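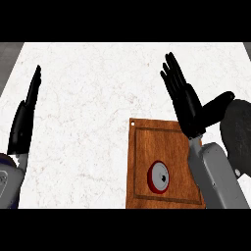 Written for Tawhiri Young Cooks | Posted 7th August | Reading age: 7 to 11

Why does the spoon get hot?

Put a metal spoon in a bowl of hot soup and wait for one minute. Then touch the end of the handle, quickly. It is warm! But the handle was never in the soup. How did the heat get there?

Everything is made of very tiny bits, much too small to see. When a thing is hot, its tiny bits shake fast. The bits in the hot soup bump the bits in the spoon, and those bump the next ones, and so the shaking travels up the handle. We call this conduction.

Metal is very good at this. Wood is slow. A wooden spoon can stand in the same soup and its top will still feel cool, and for this reason many cooks like to stir with wood. Plastic is slow also, but some plastics go soft in a hot pan, so ask before you use one.

Now you know why a frying pan is made of metal but often has a handle of a different material. The pan must take the heat to the food. The handle must keep it away from your hand.

Try it at home

You need an adult, a mug of warm water (not boiling, water boils at 100 degrees and this is dangerous), a metal spoon, a wooden spoon and a little cold butter.

Stick a small piece of butter near the top of each spoon. Stand both spoons in the mug. Which butter slides down first? Write your guess before you start - it is more fun like this.

New words
Conduction: heat moving through a thing from bit to bit.
Insulator: a material which lets heat pass only slowly, for example wood.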